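Olska Aisle Runs: README

Hello, and thank you for taking the time to open this file before opening the data. We know most people go straight to the folders, and we do it ourselves, but this release has a fault in it that you will want to understand first.

Olska is the crate-handling set recorded with our Goltamance mobile robot at the Comero site. It holds 1061 runs. In each one the robot drives up the aisle, stops at a rack or a table, and either picks up a crate or sets one down. Of those, 264 are marked "stopped" in the run table, meaning the robot halted before the task was done, and most of this README is about them.
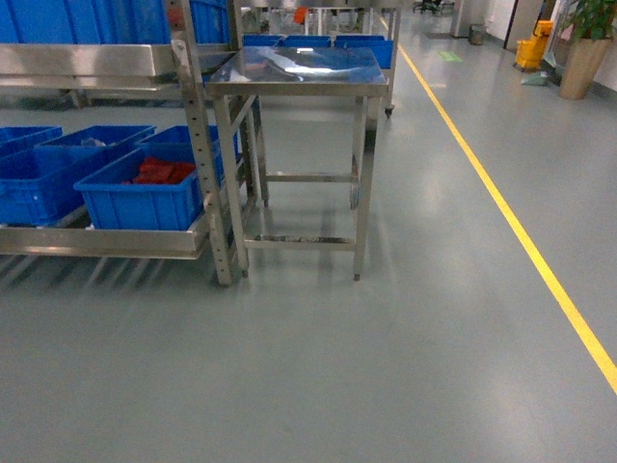
The fault was in the depth filter, and it took us an embarrassingly long time to find. When the filter met a strong reflection it filled the gap with the nearest value it trusted, which could be well below the real surface. The planner then believed it had more room than it did and brought the arm down too far. A polished steel tabletop with the overhead lights streaked across it is about as unkind a target as you could give that filter, and the glossy floor underneath didn't help. In 27 of the stopped runs the gripper touched the table before the force limit tripped. No one was hurt and nothing was broken, but contact is contact, and we have flagged every one of those runs in the column named "touch".

Zsófia Kerekes tracked it down by replaying the raw depth next to the filtered depth, and she has kindly let us include her replay script in the tools folder. If you only have patience for one thing in there, please make it that one!

What we changed: filter version 2 leaves reflective gaps empty, and the planner now treats an empty patch as an obstacle. It makes the robot slower and a bit timid near steel. We can live with timid. The keep-out zone now ends at the yellow floor line as well, so the arm can't reach over the walkway.

Please don't train a placing policy on the flagged runs. They are lovely material for fault detection, though, and the Hadgu loader skips them unless you set keep_touch to true.

Known gaps: force readings are missing from a few of the early March runs, and the wrist clock drifts slightly on long ones. If you find something else, do write to us through the tracker and include the run number.

Last edited 26/12/2024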